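14 September 2025
By Uriel Olivares

Hand washing dishes and how much water it takes: project report

Background

Our building on Lernberg has no dishwashers in the unit kitchens and the water is split evenly between everyone on the floor. People complain about the bill. My question was pretty simple: how much water goes down the sink when students wash dishes the way they normally do, and does it change if you give them one small instruction.

I picked this because the class unit was on household resource use and most of the other topics (showers, lawns) were taken. Also dishes happen every day so you get data fast.

Method

Ran it in August, two shared kitchens, same floor. Both have the same kind of faucet. I put a cheap inline meter on the cold side and another one on the hot side and wrote down the reading before and after each wash. The meter brand is Sturkine. It reads in liters so everything below is in liters. Checked both meters against a measuring jug first, they were close enough, the hot one read a little high and I corrected for it.

A "wash" = one person, one go at the sink, however many dishes they had. People filled in a sheet taped to the cupboard: what they washed, start reading, end reading. Plates, bowls, cups, pans each got a tick mark.

First half of the month, no instructions. Second half, a note on the wall that said to soap everything with the tap off and then rinse it all together. Thats it. No basin, no timer.

Total usable washes was 85. Threw out the ones with missing end readings, and one where somebody left the tap running to get hot water for a mop bucket.

Results

The no-instruction half used a lot more than I expected. Most of it isn't scrubbing, it's the tap running while people scrub, or look for the sponge, or talk. With the note up, water per wash went down 38 percent on average. Big drop for a piece of paper.

Small loads are the worst per item. Somebody washing one cup will run the tap nearly as long as somebody washing four plates. You wait for it to warm up, you rinse, you soap, you rinse again. Cups ended up being the most washed item on the sheets by far and the most wasteful per piece. 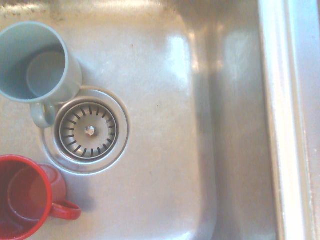 Two mugs in the sink basin, strainer basket in the drain.

Pans were the opposite. High total, but people already soaked those without being told, so the note didn't change much. Greasy pans didn't improve at all.

Hot water share: a bit over half of the total in both halves. So the note saved energy too but I didn't measure temperature and can't say how much. Should have done that.

If the whole floor kept it up I get a savings of about 2000 liters a month. This is a rough scale-up from two kitchens to all of them and assumes the other kitchens wash the same way, which I don't know.

Comparison with other sources

I wanted to put published numbers next to mine but the ones I found online measured per place setting, or per day per household, and I couldn't convert without guessing how many dishes. Left it out. Hrnčiar (last year's report from this class, same teacher) did a version with a filled basin and also found less use, but only with one household, and the readings were off the main meter so toilets etc were mixed in.

Problems

People knew they were being measured. The sheet is right there on the cupboard. Probably everyone was a little more careful than normal, in both halves, so the real numbers for normal washing may be higher.

The note went up in the second half for both kitchens at the same time. Better would be one kitchen with and one without, then swap. My teacher pointed this out after I had already started. It was also hotter in the second half and people may have cooked less. Wash count was slightly lower then.

Self reported readings. A few were obviously switched (end lower than start) and I flipped them back. If the difference looked crazy I asked the person, when I knew who it was.

Also never checked if the dishes were clean. Two people said rinsing all together left soap on glasses.

What I would do next

Swap design, like above. A third meter. Ask people to rate how clean things came out. And try the note in the Indlow building, where the faucets have the lever handle, I think its easier to turn off with your wrist when your hands are soapy and that could matter more than any note.

Raw sheets are scanned and in the class folder, typed table is on the second tab. A couple of entries near the end are hard to read, I put a question mark next to those.

Recent reports
Does a shower timer do anything? Two weeks of readings
Indlow rain barrel project, update
Lawn watering at night vs. morning
Fridge temperatures in shared kitchens
100 light switches: who turns them off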